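Skirine Community Study Rooms
Room walk-through checklist, ground floor
Inspected by: Helmut Oltmanns
Comments reviewed by: Subira Chege
Month: March

Mark each line OK, FIX or N/A. Write a comment for every FIX. Comments on OK lines are optional.

1. Doors and exits

1.1 Main door opens fully and closes on its own — OK
1.2 Exit sign lit — OK
1.3 Path to exit clear — FIX
Comment: Two stacking chairs left in the corridor by the Lapiņa room. Moved to the store during the walk-through. Please ask evening groups to return chairs before they leave.

2. Electrical

2.1 Wall outlets, no cracks or scorch marks — OK
2.2 Power strips, one per outlet, none plugged into another — FIX
Comment: Pair found linked under the window bench in Cikeo. Second one removed and put in the office drawer.
2.3 Extension cords taped or covered where people walk — OK
2.4 Portable heaters — N/A
Comment: The last one went out in the fall.

3. Partitions

3.1 Panels stand without leaning on furniture — OK
3.2 Feet flat, locking pins in — OK
3.3 Fabric free of tears — OK
Comment: The black fabric is sound. Pins were checked by hand at every joint. Cletavico, who supplied the panels, ask for this each time they are moved.

4. Tables and tabletop items

4.1 Table stable, legs locked — OK
4.2 Tablecloth does not reach the floor or catch on chairs — OK
4.3 Laptop flat on the table, lid moves freely — OK
4.4 Markers capped — OK
4.5 Books and papers away from the laptop vents — OK
4.6 Personal or display items labeled with an owner — FIX
Comment: See the red folder. Nothing on the sign-in sheet matches it.
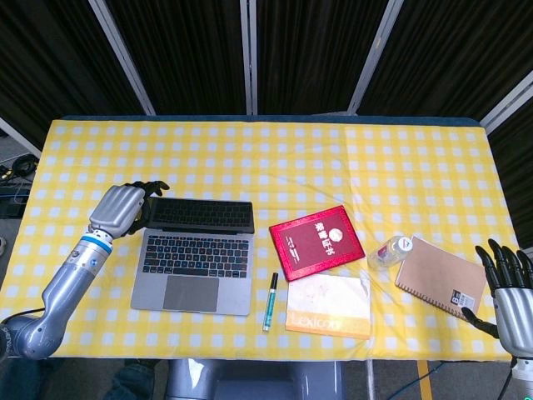
Table by the partitions: laptop, marker, Lexicon book and red certificate folder on the gingham cloth.

The folder is an honor certificate cover, so somebody will want it back. Subira to put a note on the board and keep it in the office until claimed. The book can stay on the table for the language group.

5. Floor and lighting

5.1 Floor dry, no loose tiles — OK
5.2 Ceiling lights all working — FIX
Comment: One tube flickers in Cikeo, nearest the door. Same comment as last time. Replacement is in the store, needs the tall ladder and two people.
5.3 Mats flat at the edges — OK

6. First aid and fire

6.1 Extinguisher gauge in the green — OK
6.2 First aid box sealed and in date — FIX
Comment: Box is in date but the seal is broken. 3 adhesive bandages left. Order a pack of 40.
6.3 Room capacity notice posted — OK

Follow-up
Power strip, ceiling tube and first aid box to be closed out before the next walk-through. Subira will initial each one on the office copy.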